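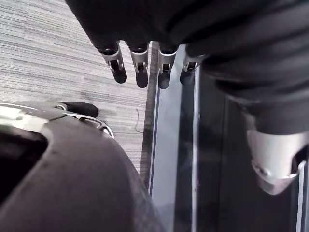 **Robot arms and shop shelving: house rules, quick version**

Typing this between jobs, sorry. Written for the Punmont unit, should suit most places.

- Sleeves first. Fabric covers clear of the finger joints before power on. Loose folds creep.
- Stop button within reach. Yours, not your mate's.
- Slow speed for anything new. Full speed only after 11 clean picks.
- Two people for any change to the program. One watches, one types.
- Practise with light stuff, cups and the like, before you go near anything that can smash.

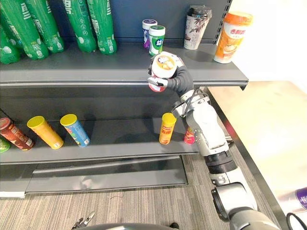

Skarphéðinn Ravn wrote in to say eleven is too few, and that at Sollow they start the count again every time the shelf is restocked. Fair point. Do that if you've the time.

Next, floors. Most near misses in the Nolte log were feet, not fingers. Walk the route befor you start, both ways. Cables on the carpet by the edge, looped in a tangle, want lifting or taping down, and check metal strips too, a raised end will catch a toe or a wheel.

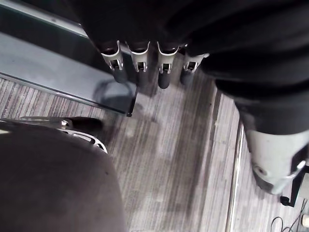
Finger pads get wiped at the end of every shift. Damp cloth, no solvent, let them dry. Do the black tips one at a time and look in the slots on the upper segments while your there, fluff likes a slot. Write it in the Jistine sheet, initials and time. Spare pads, top drawer, take 2 and sign for them.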